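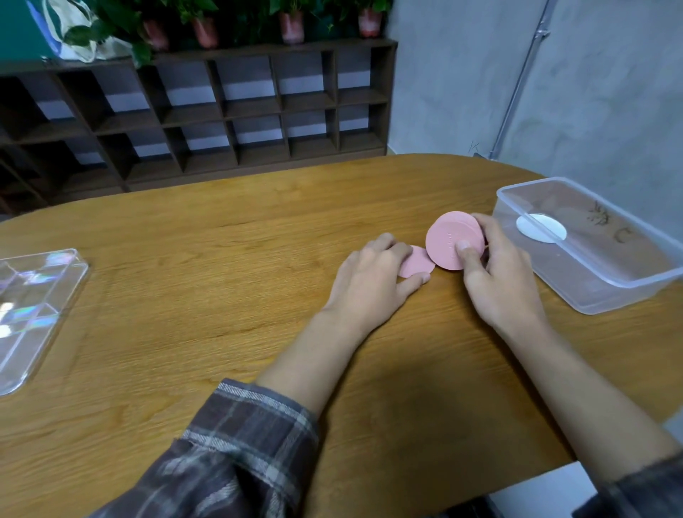
Figure 2. Pink discs on the sorting table.

3.1 Sorting task and instructions

Each participant sorted a mixed set of discs by colour, first in silence and then while listening to a recorded radio talk. The wording of the instructions followed Lozano and Ochoa, with one change: the phrase "as fast as you can" was dropped after the pilot in February, when several older participants asked whether they were being tested on speed. Sessions were held in the morning at the Tovar day centre. In all, 706 trials were kept for analysis. Nine were left out – seven for interruptions and two because the talk was played at the wrong volume. 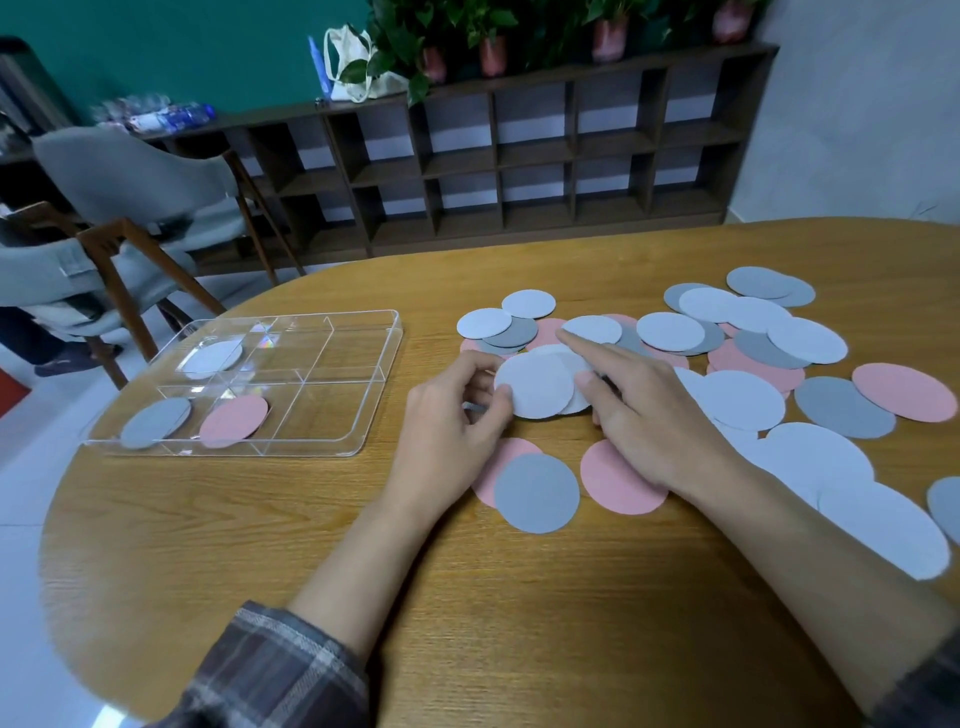
Did listening to the talk make people sort less accurately?
Accuracy stayed much the same in both conditions, but sorting took longer with the talk playing.

The slowing was greatest in the opening trials and had mostly gone by the end of the session. Bermúdez reports a similar pattern for card sorting – though with younger adults and music in place of speech.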